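Nuseo 152 Dash Camera

The Nuseo 152 is a small camera for the windscreen of your car. It records the road in front while you drive, and it keeps the recording if there is an accident. We sell it in our Lominville shop and by post.

The camera fixes behind the mirror with a suction mount. The power lead goes to the lighter socket and is 3 metres long, so you can hide it along the edge of the roof lining and down the door side. For vans we recommend the longer lead, which must be ordered separately.
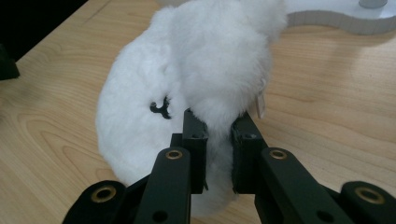
Recording begins when you turn the key. When the memory is full, the oldest part is erased and the new one takes its place. If the sensor feels a strong shock, the last 15 minutes are locked and cannot be erased until you press the red button for five seconds. Please do not press it before you have made a copy.

At night the picture is good on streets with lamps. On dark country roads you will see the lane and the signs, but number plates only when the other car is near.

In the box: camera, suction mount, power lead, two spare fuses, printed manual.

Not included: memory card, rear camera, fitting.

Fitting can be done by Pejman Dehghan at our Trultincombe workshop, from Tuesday to Friday. Please telephone first, and tell him the model and year of your car. Older cars with a 24 volt supply need the Sharifi adaptor.

Guarantee is 17 months from the day of purchase. Keep your receipt.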